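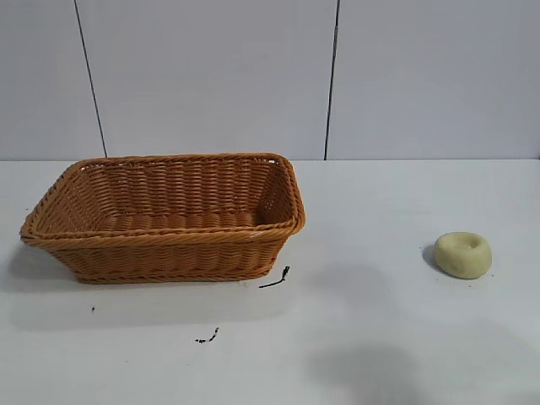 Re: [craftroom] baskets for the clay shelf

Sorry for the slow answer, typing this between two pickups. Replying to the message quoted underneath, my bits go after each bit.

> We finally have the shelf up at Zamwood and need something to put on it.
> Before anyone orders, can we agree on one kind of basket? Last year we
> ended up with nine different kinds and none of them stacked.

Agree on one kind. My vote is the rectangular woven one, orange-tan, braided rim. Flares out toward the top so small hands get in and out fine. Long side to the front on the shelf. Please not the round ones again, they waste the corners and they roll when you pull one down.

The weave is the plastic wicker look and I would stick with that. Real willow snags on sleeves and the kids pick at it. Small scuffs on the rim, who cares. We are not sending a basket back over a scuff.

> Bittencourt has the wire ones at a better price if we take 100. Civis
> has the woven ones but only in mixed colors. Thoughts?

No to wire. Clay lumps go straight through or get a grid pressed in the bottom, then you are scraping wire with a toothpick. And 100 is way more than we have room for, where would they even go. I'd ask Civis if they'll do a single color. If not, mixed is OK by me but then somebody has to decide whether color means anything, because the kids will decide it does.

> Also what goes IN them. Loose clay, clay in bags, or just the toys and
> the clay stays in tubs like now?

Clay in use can sit out on the table in lumps, that's fine for one session. End of the session it goes in a bag, air squeezed out, knot, THEN the basket. Loose clay in a woven basket overnight is a no. It dries out and the crumbs get down between the strands and you never get them out. One lump per kid, about what fits in a palm. The pale yellow-green is the one we have most of, so start the little group on that and save the red, which stains everything incuding the table.

Balls and soft toys can go in loose.
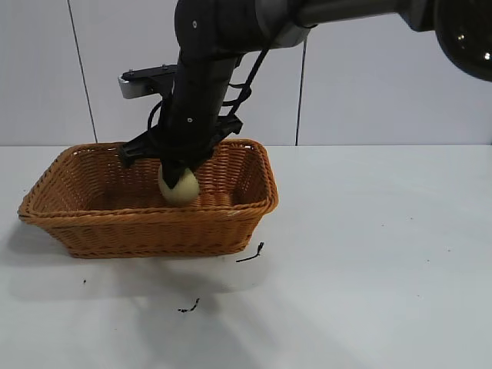

Can we wash the woven baskets in the sink?
Lukewarm water and a soft brush works, then upside down on a towel until the next day. Don't soak them and don't put them near the radiator, the rim goes out of shape.

> Tables. The white tops look awful by the end of the afternoon. Is it
> worth getting mats?

Skip the mats. We tried mats in the old room, the clay stuck to the mats instead and then the mats needed cleaning AND the table. Plain white top is easier, you see every crumb. Let the crumbs dry, sweep them up with a card or the side of your hand, then damp cloth. If you go in with the wet cloth first you get a gray paste over the whole thing. Has to be in that order. I put a note by the sink about it in May and it fell down, will tape it again.

> Budget line says 585 for storage. Prirnance grant is 2,000 total but
> that has to cover the kiln repair as well.

585 is plenty if we don't go nuts. I would put almost 400 of it on baskets and keep the rest back for bags and labels and a second dustpan. The one dustpan is always in the other room. Don't touch the kiln money, please, we had this whole discussion in the spring.

Labels — tie-on ones, card, looped through the weave just under the rim on the front. Sticky labels won't hold on a woven side, I've tried three brands. Picture on one side, word on the other.

> Last thing, which shelf is for what?

Bottom: balls, rollers, soft toys. Middle: bagged clay. Top: cutters and anything with a point, adults only. Leave one basket empty on the table during the session for finds, you know, buttons, somebody's hair clip, half a cracker. Gets tipped out at the end and goes back on the shelf with the others.

If there's no shouting by tomorrow noon I will write to Civis and ask about the single color. Need a yes from whoever has the key for the delivery, mornings only, they wont leave boxes outside.

Gotta run, more tonight maybe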